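Base + dual arm: replanning near doorways and wrist view grasp checks in sim

Forum: Mobile Manipulation > Simulation and Planning

ebautista_t
Posted September 2019

Setup: simulated bimanual mobile base, one head camera, one camera per wrist. Planner is the Paredes stack, whole-body mode, control loop at 80 Hz, replanning at 3 Hz. Task is pick in one room, carry through a door, place in the next.

Two problems.

1. The base planner rejects the doorway when the arms are forward. The footprint it uses is the convex hull of the whole robot, so raised forearms make the robot longer and it will not turn in the corridor. If I tuck the arms first it finds a path, but the tuck and untuck cost more time than the drive.

2. The left wrist camera gets poor depth on pale objects lying on the gray slab. The segmenter merges object and slab into one mask.

One view from the left wrist and one from the head, same scene: 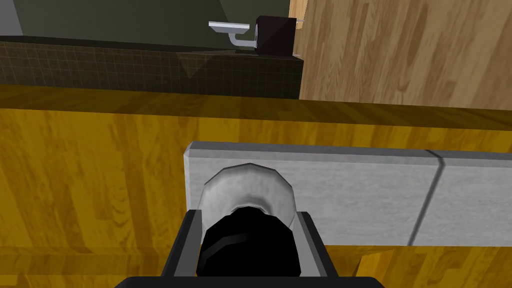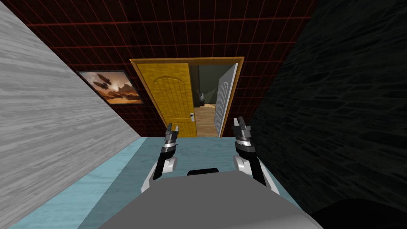
Left gripper over the pale cylinder (first), both arms forward in the corridor (second). Both are simulator renders.

Has anyone run a per-link footprint with Paredes without losing the 3 Hz replan?

zoia_h
Replying to ebautista_t

Yes. Drop the hull and check each link against a 3D distance field. Set the voxel size to 20 mm. Cache the arm spheres in the base frame while the arm joints are not moving, then the base search only has to transform them. The hull is a leftover from the 2D costmap days and should not be the default.

One warning. Both leaves of that doorway stand open, one yellow and one white. If your static map was built with them closed, or the doors are marked as unknown, the distance field will give you a wall there whatever the footprint is. Dump the field and look at a slice at forearm height before you change anything else.

tstrickland
Replying to zoia_h

I disagree on replacing the hull. At 3 Hz with a cold cache the per-link check blows the budget as soon as the arms move, and then you have a planner that is fast only when it is not needed. Keep the hull for the coarse search and run the link check on the best 20 candidates. We do this in the Nosham branch and it holds the rate.

zoia_h
Replying to tstrickland

The coarse search with the hull is what rejects the corridor. There are no candidates left to refine.

tstrickland
Replying to zoia_h

Then use the base outline alone for the coarse pass, without the arms. It is optimistic, the second pass corrects it. My point about the cache stands.

houda.b
On problem 2

Depth is probably fine. Plot it before blaming it. A pale gray cylinder against a light gray slab gives the segmenter almost no contrast, and from straight above with the housing in the way only part of the rim is left to work with. Take the mask from the pregrasp pose, 300 mm back, and propagate it by forward kinematics. Do not segment again during the final approach.

Also check your texture randomization. The Brornari assets ship with the speckle baked in, and a segmenter trained on plain counters will treat it as noise or as edges depending on the threshold.

ebautista_t
Replying to houda.b

Plotted it. Depth is clean on the cylinder and on the slab. The mask is the bad part. I will move segmentation to pregrasp.

etipoki
Replying to houda.b

Propagating by kinematics works in sim, where the joint encoders are perfect. On hardware the error at the wrist will eat the margin. I would keep a cheap visual check during approach, even if it only tracks the top rim of the object.

houda.b
Replying to etipoki

Agreed for hardware. He asked about sim.

ebautista_t

Update. zoia_h was right about the map: the yellow door was in it as closed. Rebuilt the field with both leaves open. With the base outline in the coarse pass and link checks on 20 candidates, the planner now returns a path with the arms forward. Replan stays at 3 Hz with the arms still, and drops below it when both arms move. Config is in the Cudcombe repo under planner/doorway. I have not tried the sphere cache yet.

tstrickland

Post the timing with both arms moving when you have it. Separate field update from collision check, the log lumps them together by default.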